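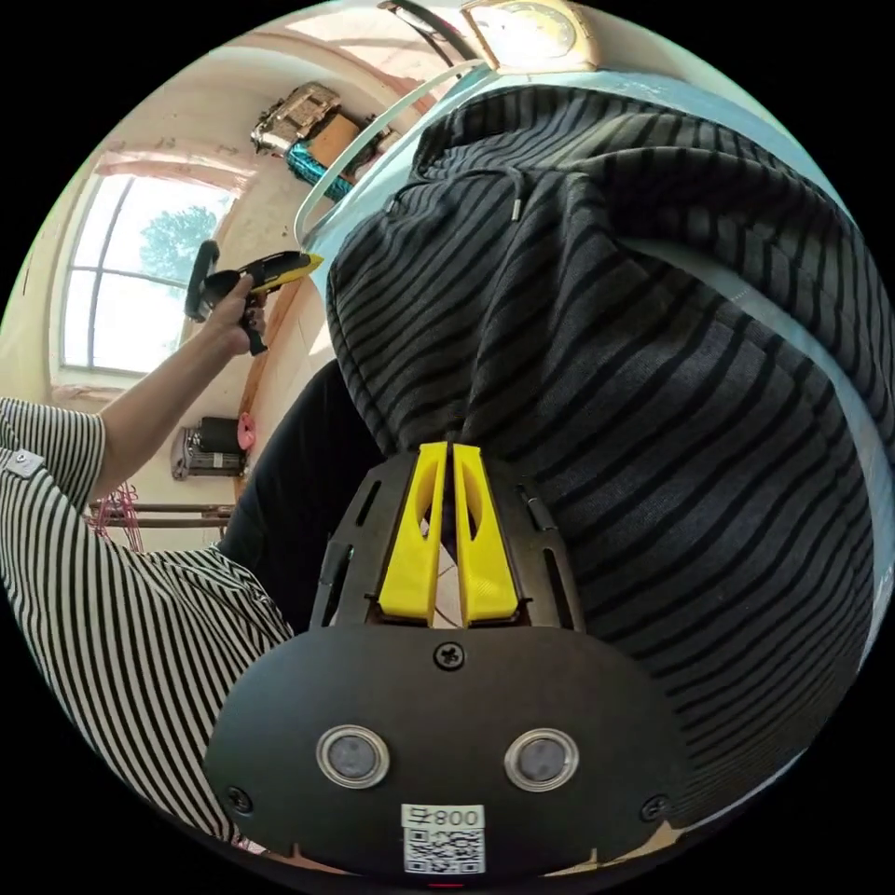
4. Hooded Sweatshirts and Snap-Front Shirts

571 shares 38 comments

4.1 Scope

This section applies to hooded sweatshirts with a drawstring and to woven shirts with snap fasteners, whether striped or plain. It is to be read together with Section 3 (Sorting and Tagging). Garments with zippers, sewn-on badges, or reflective tape are covered in Section 5.

Questions about this section should be directed to Suha Yammine, Garment Services, Nerkance Building.

4.2 Preparing a Hooded Sweatshirt for Washing

1. Empty the pockets. Place any items found in a property envelope and write the tag number on the front.
2. Pull the hood flat and even out the drawstring until both ends hang at the same length.
3. Inspect the drawstring tips. Where a metal aglet is loose, set the garment aside for repair and do not wash it.
4. Tie the two ends in a single loose knot.
5. Turn the garment inside out, including the sleeves and the hood.
6. Place it with dark items only. Charcoal and black may be washed together.

CAUTION: Do not pull on a drawstring that has slipped into the hood casing. Use the threading pin stored in the repair kit.

NOTE: A sweatshirt with dark stripes on a dark ground is sorted as a dark item. No separate load is required.

4.3 Preparing a Snap-Front Shirt for Washing

1. Open every snap, including those at the cuffs. Hold the fabric close to the snap on both sides and separate the halves with a short, even pull.
2. Check that each snap is firmly seated in the cloth. A snap that turns freely must be reported.
3. Close the top snap only.
4. Wash black-and-white striped shirts in cold water with a color-catching sheet. The sheet is discarded after one use.

CAUTION: Never pry a snap open with a blade or screwdriver. If it will not release, tag the shirt and place it on the repair shelf.

4.4 Washing and Drying

1. Select the 30-minute cold cycle.
2. Measure the detergent with the scoop supplied. Fabric softener is not to be used on sweatshirts with a brushed lining.
3. Remove the load promptly when the cycle ends.
4. Shake out each garment and smooth the gathered fabric at the waist and cuffs by hand.
5. Dry sweatshirts on a flat rack. Shirts may be placed on hangers, with the stripes on the left and right fronts aligned.

NOTE: Tumble drying is permitted for sweatshirts at the low setting when rack space is not available. Untie the drawstring knot first and retie it once the garment is dry.

4.5 Folding and Return

1. Lay the sweatshirt face down, fold the sleeves across the back, and fold the hood over the sleeves.
2. Fold the body upward in two equal parts.
3. For shirts, close every second snap before folding.
4. Enter the tag number in the Hutari return log and initial the line.

Garments awaiting repair are collected by Saeed Farahani at 3:00 p.m. Items placed on the shelf after that time are held for the next collection.

1,669 views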